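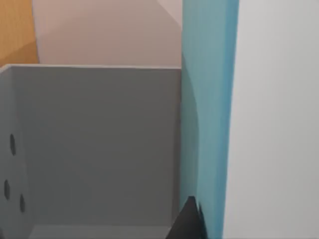
*Figure 1. Open-topped gray box with a teal object to its right. Computer rendering.*

# Paper and Card Collection in Two Districts: Effect of Pickup Interval

Wanda Malinowski
Project report, Mon 29 October

## 1. Background

Clerivton and Warnorcombe use the same contractor, Warnell, for household paper and card. Clerivton is collected weekly. Warnorcombe moved to a two-week interval in May. Residents in both districts put material out in open boxes without lids, so wet weather affects the weight and the quality of what is picked up.

The project asks whether the longer interval changed the amount of paper collected per household, and whether it changed the share rejected at the sorting hall.

## 2. Data

Warnell supplied route sheets for 31 streets over 19 weeks. Each sheet gives the date, street, number of boxes emptied and net weight of the load. The streets contain 1139 households in total. Apartment buildings with shared containers were left out, as their weights are logged on a separate sheet and can't be split by address.

Rainfall was taken from the school weather station. The station is closer to Clerivton than to Warnorcombe, and no correction was made for this.

Rejected loads are recorded by the sorting hall as a percentage of weight, rounded to the nearest whole number. Before the new interval started, the hall used three classes (low, medium, high). These could not be converted, so the comparison of rejected material covers the later weeks only.

## 3. Method

Weights were divided by the number of households on the street and by the number of weeks since the last pickup. This puts both districts on the same basis. Weeks with a public holiday were merged with the week after.

A load was marked "wet" if rain fell in the 12 hours before collection. The model follows Li, with wet/dry as a second factor next to interval. Street length was tested as a third factor and dropped.

## 4. Results

Weekly weight per household was slightly lower in Warnorcombe after the change. The difference was smaller than the normal variation between streets within either district. Wet loads were heavier in both places, and the gap between wet and dry was wider in Warnorcombe.

Total weight of rejected material was over 3670 kg. Most of it came from wet loads. Food packaging made up much of the rest, according to the remarks column, but the remarks are brief and not every driver filled them in.

Four streets in Warnorcombe showed a clear drop in the number of boxes emptied with no drop in weight. Fuller boxes are the likely cause.

## 5. Limits

The districts differ in housing type and household size. Only one of them changed its interval, and the "before" period is short. Missing sheets (two in Clerivton, five in Warnorcombe) were treated as gaps and not filled in.

## 6. Further work

The same route sheets should be collected through the winter. A test with lids on two or three streets would separate the effect of rain from the effect of the interval. Warnell has agreed to keep the current sheet format until then.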